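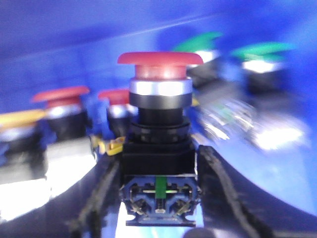

Wrist camera pose estimate drifts during grasp on mushroom-head buttons

kellon_dom
3 Nov 2021
We are picking panel push buttons off a work surface and handing them to an assembly fixture. Two-finger gripper, small camera on the wrist, pose estimate from a learned keypoint model, then a plain Cartesian approach. The red mushroom-heads with the blue contact block are giving me trouble. Up to the point where the fingers close, the estimate is fine. After closing, the reported yaw wanders by up to 4 degrees while the part is in the fingers, and the placement planner then corrects for an error I don't think is there.

I've tried a longer filter window, which only makes the wandering slower. Logged 272 grasps so far and 34 of them were rejected at the fixture for yaw.

Has anyone got a sensible way to hold the estimate once the part is gripped?
Domnica Filip

waweru_bench
Which keypoints are you using? If most of them sit on the red cap you have your answer. The cap is round, so it tells you nothing about yaw. The model will still give you a number.

kellon_dom
Six on the cap rim, two on the silver ring, four on the body. I see what you mean. The rim ones score highest as well, so they get the most weight in the fit.

waweru_bench
Then drop the rim ones for yaw. Keep them for height and tilt. For yaw use the corners of the square black housing and the two screw terminals on the contact block. The green plunger down the middle of the block is a good one too, it stands out well against the blue.

s_kombo
I'd go the other way and stop estimating after the grasp altogether. Once the fingers are closed on it, freeze the part pose relative to the gripper and use the joint encoders. You have a rigid grasp, so treat it as rigid. We do this at Juneck and the planner is much happier for it.

waweru_bench
Disagree with that. It's only rigid if the part doesn't turn as the fingers close, and any rotation at that moment is frozen in with it. You need at least one good look after closing.

s_kombo
One look, fine. I'm objecting to a continuous update feeding a planner. Take an average over a short window with the arm stopped, 100 ms is plenty, then freeze it.
Salim

atberg_user4
Check your exposure as well. In your picture the other red buttons on the left and the green ones on the right are smeared and the bright patch lower left is blown out. The button in the fingers is sharp enough, but if your model crops on the whole view it may be pulling keypoints from a neighbour. I had a housing corner jump to the next part along - took me ages to find it.

kellon_dom
I do crop on the whole view at the moment. I could mask everything outside a box fixed to the fingertips once the gripper reports closed.

atberg_user4
Do that first, it's a few lines. Leave a margin below so you don't lose the contact block. It sits very near the bottom of your view.

waweru_bench
Agreed on the mask. I'd also log yaw with and without the rim points on the same recordings before retraining anything.

kellon_dom
Replayed the logs with the mask on and the rim points left out of the yaw fit. Worst wander is now under one degree. The mask alone got me less than half of that, so most of it was the rim. I've added Salim's freeze after a stopped look as well, but that hasn't been run on the arm yet.

s_kombo
Good. Keep a check on finger width while it's frozen. If the width changes, throw the pose away and look again.

kellon_dom
Will add that. Does anyone have a threshold they trust for the width change, or is it just a matter of trying it?

s_kombo
Trying it. Ours is different for every part.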